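Do amateur boxing clubs have to weigh you on the day of the bout?
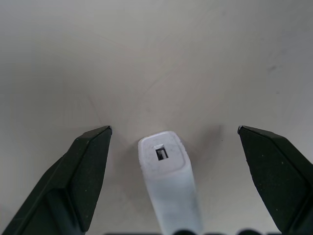 White plastic piece on a light gray tabletop

I'm boxing at a club show in Noreldale in December, my first one. Our coach put me down at 83 kilos. I was told to get there for the weigh-in at 5, but a guy at the gym says they just use whatever is on your card. I don't want to skip dinner the night before for no reason. Also, can I step on the scale twice if I'm a little over?
Asked in Boxing, 608 views

2 answers

Answer 1 (accepted)
Yes, expect to be weighed that day. The card is your medical and bout record and doesn't replace the scale. At the shows I've worked in Kellholm, you got on in shorts and a T-shirt and someone wrote the number down next to your opponent's. Whether you get a second try is up to the official in charge. If you're 300 grams over at a small club show, the two coaches usually talk and the bout goes ahead. A title bout is stricter. Have your coach call the organizer and ask what gap they allow. Eat a normal dinner. Cutting weight for a first bout is a bad idea.

Answer 2
They weighed us at mine in Jara. Took almost two hours because the doctor was late. Bring your card and a sandwich for after.

Comment from asker: Thanks, coach is calling them.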